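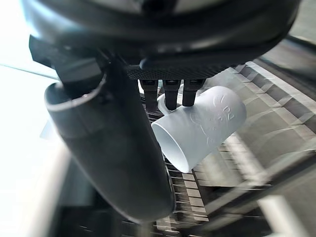 Section 4. Hand Setup and First Grip

This section applies to student teams in the Plellis robotics class who run the two-arm unit with Skosora hands. Finish Section 3 (arm power and homing) first. Revised 20 Oct 2018.

4.1 Before you start

1. Check that the control program is closed and the arm power switch is off.
2. Look at the wrist cables on both arms. They must have enough slack for a full turn of the wrist in each direction.
3. Tighten the wrist bracket screws by hand. Do not use a power driver.
4. Keep the floor inside the arm's reach clear of loose cables.

CAUTION: Keep your fingers out of the hand whenever arm power is on. The thumb closes first and does not stop on contact in manual mode.

4.2 Grip test with a cup

1. Turn on arm power and open the Tjoa control panel.
2. Load profile 229 for the left hand. Leave the right hand open, with no profile loaded.
3. Set the close limit to 3000. Higher values will crush a thin cup.
4. Hold an empty cup upright by its rim, in reach of the left hand, and have a second team member press Close.
5. Let go of the rim when the status line reads HOLD.

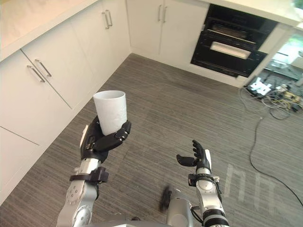
The fingers should wrap the lower half of the cup and the thumb should press from the side. If the cup tilts, press Open, raise it slightly and repeat step 4. Record the final motor reading on the team sheet. If the panel shows error 423, the thumb has reached its end stop; open the hand and reload the profile.

Note: Pipe fittings use profile 3629. Place the fitting between the thumb and fingers with the open end clear of both. Do not grip a fitting by its rim.

4.3 Wrist camera check

1. Start the Fimano viewer and select the left wrist.
2. Open the hand fully and move the wrist over a bare area of the tabletop.
3. Confirm that the fingers are visible and that the tabletop fills the lower part of the view.

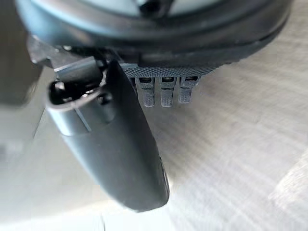 4. Save the view settings under your team name.
5. Repeat steps 1 to 4 for the right wrist.

CAUTION: Do not wipe the lens while arm power is on.

4.4 Shutdown

1. Empty both hands, then press Open on each.
2. Send both arms to the rest position.
3. Close the viewer and the control panel, then switch off arm power.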